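Why I threw out half my demos

Friday, April 28, 2023

So the shirt policy finally got better this week, and I didn't touch the network at all! I've been promising a write-up on this since December, when Magdy and I had a long argument over lunch about whether we needed more demonstrations or just nicer ones. I was firmly on the "more" side. I'm a little embarrassed about that now.

Quick recap if you're new. I'm training an arm to fold T-shirts by imitation – I drive it by hand, it records the wrist camera and the joint positions, and a model learns to copy me. The code is the Dornwood stack, mostly Ilham's work, with my own data loader bolted on (sorry, Ilham). By early spring I had 800 demos, collected over far too many evenings, and the policy was still lousy at the very first step, getting hold of a sleeve. It would drift over to the hem, hover, close on air, back off and try again. Sometimes it did that until I hit the stop button.

I blamed the camera exposure first, then the learning rate, then the action chunk length, which I changed so many times that I lost track of which run was which. None of it helped much.

Then Maeve sat down and watched a pile of my demos at double speed, which I had never bothered to do (why would I, I was there!). She pointed out that I hover too. I bring the fingers up to the edge, stop, think about it, wiggle a bit, and then go in. The model was copying me perfectly well. It had learned my dithering.

What we did about it is pretty simple. For every demo I worked out how long the gripper sat nearly still before the first grasp, and ranked them all by that number. Then I kept the better half, trimmed any leftover pauses, and retrained with everything else the same. Same seed, same number of steps, same shirts.

Over 100 trials each, the old policy got the first grasp 40 times. The new one is roughly twice as good, and you can tell the difference just standing there. It comes in low at an angle and commits.

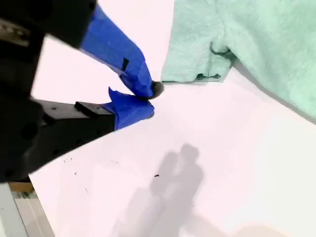
The tape on the fingers stayed the same for both sets of trials, by the way, so that isn't where the gain comes from. I did wonder whether a fresh wrap would change the friction enough to matter, and Houda thinks it might, so that's a test for another week. Shirt color I haven't looked at properly either. Pale fabric on a white table can't be easy on the camera, and my dark shirts are all in the training set more often than they should be, because those are the ones I own.

Ikhsan asked if the ranking could run while you record, so a bad demo gets flagged right away and you redo it on the spot. I like that a lot. I have a rough version that beeps at me when I stall for more than 2 seconds, and it's extremely annoying, and my demos are already quicker. I'll put the script up once I've pulled my hard-coded paths out of it.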